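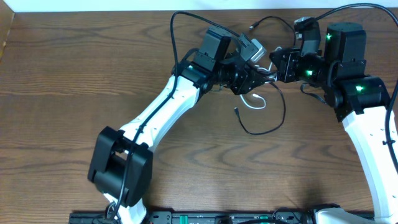

Progress report, second period
Project: Two-arm cable handling software
Prepared for: Dilidier program office
Prepared by: Heledd Wynne, Teltosov

Status

The project is on schedule for software and behind on evaluation. The shared planner went into daily use in May. The new perception model replaced the old one in June. The long evaluation planned for the end of this period has been moved to July, for the reasons given under Delays. Spending is within the approved budget and we are not asking for changes to it.

Work done

1. Shared planner

At the end of the first period each arm was planned separately and a lockout zone kept them apart. That was safe but it meant the two grippers could never work close together, and most cable tasks need exactly that. Urs Eberhard has replaced the lockout with a single planner that treats both arms as one system. It checks link against link, gripper against gripper, and the camera mounts and arm cabling as padded shapes.

The padding took longer to settle than the planner did. Set wide, it rejected most close approaches. Set narrow, it allowed paths where one arm's cabling could brush the other arm's camera. We now use wide padding during travel and switch to narrow padding for the final approach, at reduced speed. The switch is made by the task script and is logged, so we can see which setting was active when a plan failed.

Planning failures are now reported with the pair of shapes that blocked the path. Before this the operator got a bare "no plan found" and had to guess.

2. Perception

The first model labeled every pixel as cable or background. It did well on a single dark cable and poorly where cables crossed or where a dark cable lay along dark wood grain. Olga Garcia trained a second model that follows each cable as a line from one end to the other and gives a confidence value at each point. It was trained on 3,000 labeled images from our own benches, including pale and dark cables on the same surface.

Crossings are handled much better. Two problems remain. Small shiny connector parts still produce false ends, mostly when the light is directly overhead. And when a cable passes behind a gripper, the model sometimes picks up the wrong strand on the other side. For the second problem we now hold the last good track until the gripper moves away, and the task script will not start a new grasp on a held track. This costs time but has stopped the wrong-cable grasps we saw in April.

3. Control

Both arms run from one control clock. Previously each arm kept its own, and the offset between them showed up as a small tug whenever both grippers held the same cable. With the shared clock the tug is gone at normal speeds. At the highest speed setting it can still be seen in the motor current logs. We have capped the speed for two-gripper steps and will come back to this in the next period.

The handover routine (one gripper holds, the other takes, the first lets go) has been rewritten. The first gripper now opens only after the second reports a stable grip for a set time. The old version opened on a timer.

4. Tooling

Elvia Galindo built a replay viewer, which we call Skondik. It loads a recorded run and shows the wrist camera views, the planned paths, the tracked cable lines and the gripper states on one timeline. A reviewer can mark a moment and attach a failure label. There are 18 labels at present, and the list is kept in the same repository as the task scripts so that the two stay in step.

Skondik has changed how we spend review time. Runs used to be watched start to finish. Reviewers now jump to the low-confidence stretches first. The viewer is slow to open long runs, and there is no search across runs yet. Both are on the list for next period.

Evaluation so far

We ran a short check of 60 handovers on the new software to find obvious faults before the full evaluation. It was used for fault finding only and we do not want it read as a success rate. The faults fell into these groups:

Second gripper closed beside the cable. Most of these trace back to camera calibration, which had drifted on the right arm.
Plan refused on final approach. Fixed in part by the padding change described above.
Cable slipped after transfer. Seen mainly with the thinnest cables. No fix yet.
Track lost behind a gripper. Now handled by the hold rule.

The full evaluation is 400 handovers over a mix of cable types, with fixed software and fixed starting layouts. Hefin Edwards has written the protocol and it is attached to this report as Annex B.

Delays

Two things moved the evaluation. The replacement force sensors from Sydorenko arrived late, and the first set needed a firmware update before our driver would read them. Then the calibration drift came to light, and we did not think it was right to start a long run on a setup we knew to be off. A calibration check now runs each morning at 8:30 and blocks task scripts if either arm is outside tolerance.

The delay does not affect the final delivery. It does mean that the evaluation results will appear in the third report instead of this one.

Risks

Thin cables. If slipping can't be solved in software we may need different fingertips, and those would have to be made. We will decide after the full evaluation.

Staffing. Urs Eberhard is the only person who knows the planner well. Hefin Edwards has started taking planner issues so that there is a second person. The documentation is incomplete.

Plan for next period

Run the full evaluation in July and report results by cable type.
Reduce false ends at shiny connectors, first by adding training images under overhead light.
Find the cause of the remaining tug at high speed.
Add search and faster loading to Skondik.
Finish the planner documentation.
Begin the plug insertion task, starting with one connector type and the socket held in a fixture.

Decision needed from Dilidier

Please confirm which connector type should come first for insertion. Our preference is the smaller of the two in the work plan, as the larger one hides more of the socket from the wrist cameras. We need an answer before the evaluation ends so that fixtures can be ordered.

Annexes: A, budget table. B, evaluation protocol. C, failure label list.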